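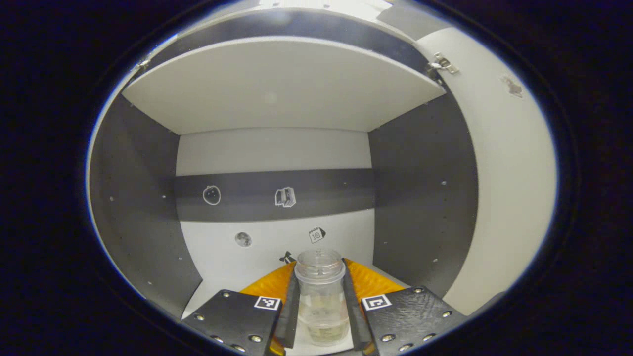 Nimal Bepari thinks I'm being stingy. A cup is a cup, he wrote after my last column, and if a clear plastic one with a screw thread around the top holds water, it has earned its place on the shelf. Why should anybody care whether it came with a lid, or what it was sold for?

I care, a little. I have spent most of March going through the cupboards at my mother's place in Mernden, and I've come to distrust the sentence "it holds water." So does a boot.

The argument for keeping every clear container goes like this. You can see what's inside. It weighs nothing and it won't shatter on the tile. Next year you'll want something to start seeds in, or rinse a brush in, or carry to the dentist with a tooth in it. All of that is true in the way that a gym membership is true. My mother had 50 of these things, by her own proud count, and when I wanted one for drinking I took a glass.

Start with seeing what's inside. People say this as if it settled the matter. But a see-through cup with an inch of something pale at the bottom tells you only that there is an inch of something pale at the bottom. Is it water from the tap, or lemonade with the ice melted into it, or the stuff my brother-in-law mixes up for the windows? I've stood at the counter and sniffed. A tin with the word FLOUR on it has never put me through that.

Then the thread. A threaded rim is a promise that a lid exists somewhere. In Mernden the lids lived in a separate drawer, and I tried every one of them. Three fit. Two of those leaked when I turned them over the sink. Without its lid the cup is worse than a plain one, because the ridges catch your lip and hold on to milk, and you have to go around them with a brush if you want them clean. Shahnaz Siriwardena wrote to tell me that a soak in baking soda takes care of it. I tried that too. It took care of some of it.

I have more sympathy for the other half of Nimal's letter, where he defends stickers. He puts them on the inside of his cabinets, where only the person reaching for a cup will ever find them. A moon, a bee, whatever the kids had left over on the sheet. I was ready to be sour about this as well, and I can't quite manage it. A sticker on a cabinet wall takes up no room. It doesn't pretend it will be handy someday. You stick it up, you like it or you stop noticing it, and when you move out somebody has a bad half hour with a butter knife.

What I object to is the cup passing itself off as thrift. My mother bought most of hers full, from the Darnthorpe market, and paid more for the soup that came in the reusable one. Roughly 4 dollars more, she thought, though she wasn't sure and there was no receipt. If you buy the container for the sake of reusing it, I'd like to hear what you saved.

Nimal says he'll send me one of his, with its lid. I have told him I'll drink out of it for two weeks and report back. I've already cleared a space next to the glasses, and it isn't a big one.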